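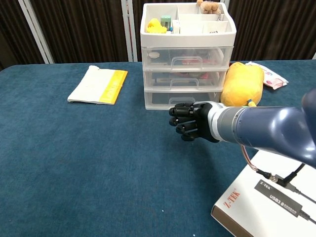 ## Gikthorpe swap shop gets to stay put, for now

20 January 2023

The swap shop on Mill Street isn't closing after all. Word came through this morning, a little before lunch, and the sign on the door was changed by one o'clock.

Quick recap for anyone who missed it. The shop has run out of the old shoe store in Gikthorpe for three years. You bring in what you don't use, you take home what you do. Household stuff mostly. Drawers and storage, curtains, lamps, kids' coats, a lot of jigsaw puzzles. No money changes hands except the jar by the register, and that goes to the heating.

In December the landlord, Stirex, sent a letter saying the lease would not be renewed. Out by the end of the winter. The reason given was a planned refit of the whole block, new fronts, new wiring, the lot. Two other tenants got the same letter. One of them, the key cutter, has already moved out to the highway.

What followed was a pretty loud few weeks. A petition went up in the library and at the gas station. A public meeting drew 170 people, standing room only, coats on the whole time as the hall furnace was out again. Most of the talk was about the shop but plenty was about parking, which the meeting had nothing to do with and which took up a good chunk of the evening anyway.

**What was agreed**

Stirex will hold off on the refit at the Mill Street end and start with the corner units instead. The shop gets a new lease of 16 months. Rent goes up by 25 dollars a month, first increase since it opened. The shop has to fix the back step and clear the hallway, where the overflow has been piling up. Fire exit. Fair enough.

No promise on what happens when the 16 months are up. The letter says the landlord will "review the position" and leaves it there.

**Changes starting next week**

Opening hours move. Saturday stays the same, nine to three. The weekday evening session is dropped until spring, it was mostly empty and the lights cost money. Drop-offs now only while the shop is open, so please no more bags left in the doorway overnight. They get rained on and then they go in the dumpster.

Limit of three bags per household per visit. There was no limit before. The back room is full to the ceiling and the hallway has to be empty by the end of the month, so the limit is being enforced from day one.

What the shop can't take, same as always but worth repeating:

- mattresses or pillows
- car seats and crib parts
- anything with a cut or taped cord
- paint, even unopened
- encyclopedias (really, no more)

What it could use right now: winter boots in kids' sizes, saucepans with lids, bed sheets, and clean storage boxes or drawer units with all the drawers in them. Small hardware too, hooks and hinges and so on, if it's bagged up by type. A coffee can of mixed screws is not much help to anyone and takes a whole morning to sort.

**Repair table moving**

The monthly repair table, which had been squeezed in between the coats and the window, is going across the street to Bindora, the fabric store. They have a long cutting table free on the last Sunday of the month and they've offered it at no charge. Lamps, zippers, toys, chair legs. Bring the part if you have it. Sewing machines by appointment only, ask at the counter. First one at the new place is this month, ten till noon.

Parking behind Bindora is for customers but they say repair table visitors are fine to use it that morning. Don't block the loading door.

**Also on Mill Street**

Phí, the noodle place two doors down, got the same letter in December and is still waiting to here about its own lease. The owners say they are open as normal and taking bookings for Lunar New Year this weekend. The street will be busy Sunday so leave extra time. The city has the east sidewalk closed for the water main, walk on the other side.

A second public meeting had been planned for next month. It's been canceled, the hall has been let go and anyone who put down money for the chair hire can collect it from the shop on Saturday. Bring the reciept if you still have it.

The petition sheets are coming down from the library today.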